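Simulation Club: What Did the Spring Project Teach Us?

By Kartini Santoso, faculty adviser

Members have been asking when the arm is coming. I'd like to answer that in a roundabout way, by going over what the Simulation Club did this term and why I am less excited about it than the flyer in the hallway suggests I should be.

The project is called Rerum. Teguh Hidayat proposed it last August, and the plan was simple enough on paper: build a virtual robot arm, put it in a virtual room, teach it to pick up a box and set it down somewhere else, then move the whole program over to a real arm. We are 14 students and one adviser with a chemistry degree. We got through the first half of that sentence.

To be fair to the team, the first half was real work. Saodah Tuhumury wrote most of the control code, and she wrote it twice, the second time after we learned that the joint limits in our arm model had been typed in with two of them swapped. Sulastri Latuheru built the room. She spent a good part of her winter break on the lighting, and I was against it. I told her the arm doesn't care whether the floor looks nice. She told me the camera does, and that if we ever wanted to try the program in a real room, it had better have met a shadow before.

I'll give her that one. The view we use most looks straight down over the gripper, and in it the arm throws a big, sharp-edged shadow across the floorboards, right into the shadow of the box. A program that hunts for dark shapes on a light floor can get very confused by its own elbow. Ours did, for weeks.

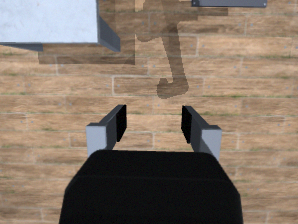 By the end of the term the arm could complete a pickup on 13 of 21 scored runs. I have heard that number repeated in the cafeteria as though it were a triumph. It is a little better than a coin toss, in a world where nothing slips, no cable snags and the floor is perfectly flat. The same box was used every time. When Teguh tried a taller one, the fingers came down on top of it in all three runs, and we stopped there for the evening.

My bigger worry is how easy it is to fool ourselves. In a simulation you can always turn up the friction a little. We did that in the spring, twice, and only one of the changes made it into the log. I would rather have a lower score with honest settings, and next term every change goes in the log before the run — no exceptions, including for seniors.

Conceição Matos, who judged our entry at the Khoo student showcase, put it more kindly than I would have. She wrote on our score sheet that the demo was "clear and well lit" and asked what we expected to break first on real hardware. We didn't have an answer ready. Saodah has since written a page and a half on the subject, and it's the best thing the club produced all year. Copies are in the binder by the door.

So, the arm. There is a quote from Haltidine in my inbox and I haven't signed it. I want to see the taller box picked up first, with the friction left alone. Teguh thinks this is unfair and has told me so at some length — he may be right that we'd learn faster with something we can actually bump into.

Meetings stay at 3:30 in the computer lab. New members are welcome and don't need to know how to code, though you should expect to spend your first few weeks reading other people's.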